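Leader arm vs. spacemouse for teleop demos in sim (long, sorry)

hillness_bench
Posted October 19, 2025

Hi all! I finally have my demo rig working and I'm having way too much fun with it. The sim has a Franka arm beside a white table, and I drive it from a homemade leader arm (the Grivberg plans, with stiffer springs in the elbow). You move the small arm, the big one follows, and everything gets logged for training. I've recorded 60 demos so far. My question is whether I should have gone with a spacemouse, as my wrist rotations look shaky on replay.
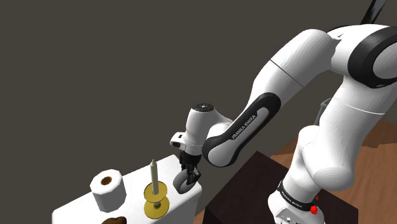 Filed under: Teleoperation > Recording Demos

Candle, paper roll, all the clutter stays in on purpose — I want the policy to learn with stuff on the table. Reaching is great. Fine work close to the fingers is where I slow to a crawl.

helmy_fan
Spacemouse, every time! I used a leader arm for a whole semester and my hand tremor went straight into the data. With the mouse you can cap the speed near contact and your paths come out so much cleaner.

two_finger_tango
Have to disagree with helmy_fan. Clean paths, sure, but you end up moving one axis at a time, and the policy picks that up too. Mine learned to pause for a moment between every translation and rotation. I went back to a leader arm in May and never regretted it. What's your scaling, OP?

hillness_bench
One to one everywhere. Is that bad? 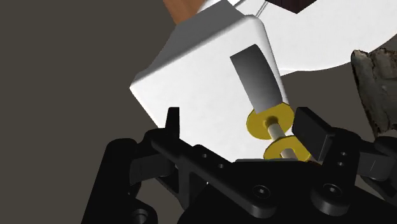 I did try zooming the view in close for the thin parts, and it helps me see, but my hand still moves the same amount. Rods and washers are brutal at that scale! My worst demo took 11 tries before I kept one.

two_finger_tango
There's your problem. Put a foot pedal on it and drop to a third of the motion while it's held down. Also filter the leader's joint readings before you send them, and log both the raw and filtered versions. You'll want the raw ones later, trust me.

helmy_fan
OK, the pedal is a good idea, I'll give you that. I still say that for anything with a peg, the mouse wins. Rotation lock is a gift. 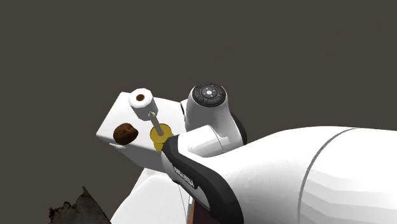
Lining up a rod by hand means holding two angles steady while you push, and a lock key takes both of them off your mind. Try ten-minute sessions too. I get sloppy after that and don't notice until replay.

bredberg_lurker
Why not both? Leader arm for the reach, mouse for the last bit. The Bredberg plugin lets you switch in the middle of an episode. Just check for a jump at the handoff — mine had one in 9 demos out of 100 and I had to throw those out.

hillness_bench
Ooh, I didn't know it could do that. Pedal first, because I have one in a drawer from an old sewing machine. Should I keep the shaky 60 or start over?

two_finger_tango
Keep them, but tag them so you can train with and without. Some wobble and recovery is useful.

helmy_fan
Start over! Ha. We're never going to agree on this one.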